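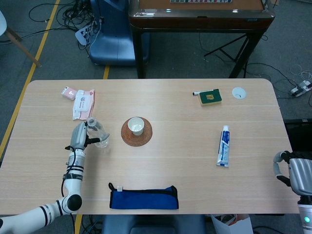

Drakos retires its last turboprop

Drakos, the regional carrier based at Endon, withdrew its last turboprop from scheduled service on January 20, 2018. The final rotation ran from Endon to Isik and back, and the aircraft was ferried to the maintenance base the same evening for lease return checks.

The type entered the fleet 17 years ago and at its peak covered all domestic routes. Nine airframes were operated in total. Two were converted to freighters and sold, and the remainder went back to the lessor in stages beginning in November.

Regional jets now fly the Endon–Isik route. Block time drops by 20 minutes, and the number of weekly departures is unchanged. The early morning departure keeps its flight number, 233, but moves to a later slot to fit the connecting bank at Isik.

Panagiotis Sarantis, head of fleet planning, said the decision followed a review of engine overhaul costs. Pilots rated on the turboprop are in transition training, with the last group due to complete line checks before the summer schedule.

Ground handling at both airports stays with Tatunix. The spare parts stock, including two propeller assemblies and one engine, is being offered for sale as a single lot.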